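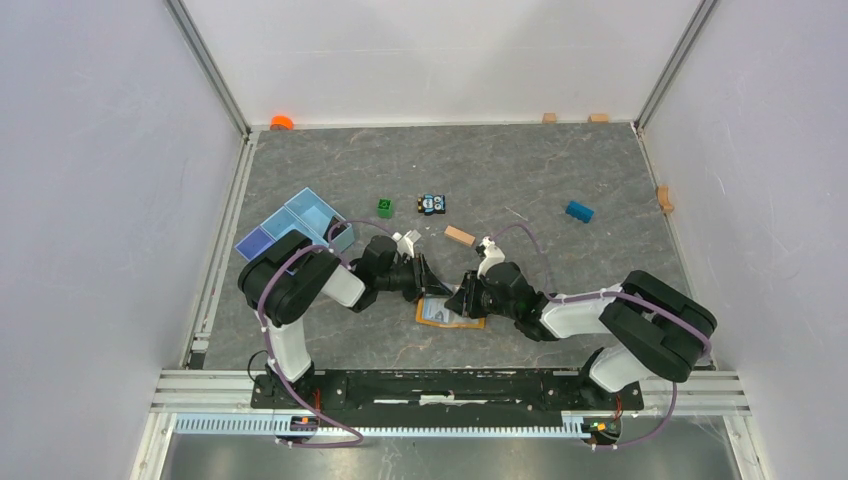
Both arms working at the bordered board, with blocks and the tray on the floor panel.

How to share a packing job between people and a two-arm cell

I wrote this guide for shift leaders at Vustside and for the two smaller workshops that asked me for it. We check and repack used learning toys, and in December we started to give one part of this work to a pair of robot arms. The text is not for programmers. It is for the person who must decide on a normal morning who does what.

1. Write down the job as it is done today

Stand next to the table for one full shift and write what the hands do. Do not use the work instruction from the binder. Ours was four years old and did not mention that people turn every board over to look at the back, and this was the step that took us the longest to plan.

Ask the workers to read your list and correct it. Let them do it in paid time. In our case the corrected list was twice as long as mine.

2. Choose a small part first

Mark the steps that repeat the same way and do not need an opinion. Picking up a flat piece and moving it is a good candidate. Deciding if a scratched block can still go to a school is a bad one, and we left it with people.

If you are not sure about a step, leave it with people also. You can move it later. To take a step back from the machine after you have announced it is more difficult, I can say this from experience.

3. Tell everybody before the delivery

We made a mistake with this one. The crates from Jonum came before the meeting, so for two days the packing room had its own version of what would happen. Some colleagues believed the evening shift would be closed.

In the meeting say clearly:
- which steps will move and which will stay
- if anyone's hours or pay will change, and from when
- who can stop the cell (with us, anyone)
- who answers questions when you are not in the building

Put the same points on paper near the time clock. Not everyone likes to ask in front of others.

4. Name an operator for each shift

The operator should come from the packing table. We first wanted a technician from outside, but Aurel Rusu, who had packed with us for years, asked for the place and learned it well. He knows how a board should lie before someone picks it up, and a technician would have to learn this from him anyway.

The training was 30 hours. Plan these hours as real hours, with another person at the table. If the operator must learn between two orders, he will learn only how to restart.

Change also the pay grade when the duties change. At our site this was done in July 2023, too late in my opinion.

5. Prepare the floor of the cell

At the start of a shift the operator does the following:
a) Check that the cables on both arms are free and can follow the movement.
b) Open and close each gripper once.
c) Lay out the pieces for the first order with some space between them.
d) Run one slow cycle and watch it to the end.

Please do not reach inside while the arms are moving, also not for a block that has rolled away. Stop first, then reach. It is the rule we repeat most often, and the experienced people forget it more than the new ones.

6. Rotate the people

Watching a cell is tiring in a different way than packing. At the table you move and you talk with your neighbor. At the cell you mostly wait, and then suddenly you must be quick. We change places every two hours and nobody stays at the cell for a whole shift.

There is one thing I did not expect. The table became quieter. With one person less on that side, the new packers had fewer chances to see how the others work. We now put each new person next to an experienced one for the first week - before, this happened by itself.

7. Keep a stop book

Use a paper notebook. For every stop write the time, what the operator saw, and what was done. Do not ask for the guilty person. Read the book together once a month, and bring the supplier if the same page comes back again.

When the cell is down for long, the work returns to the table, so keep the old table set up. Ours has still its lamp and its tape holders, and it was needed again last month.

Related guides

Writing a handover note for the evening shift
Grading used blocks: what goes to schools and what does not
Tudose shelf labels, printing and replacing
Questions to ask before you rent a cell
Asov workshop: notes from our visit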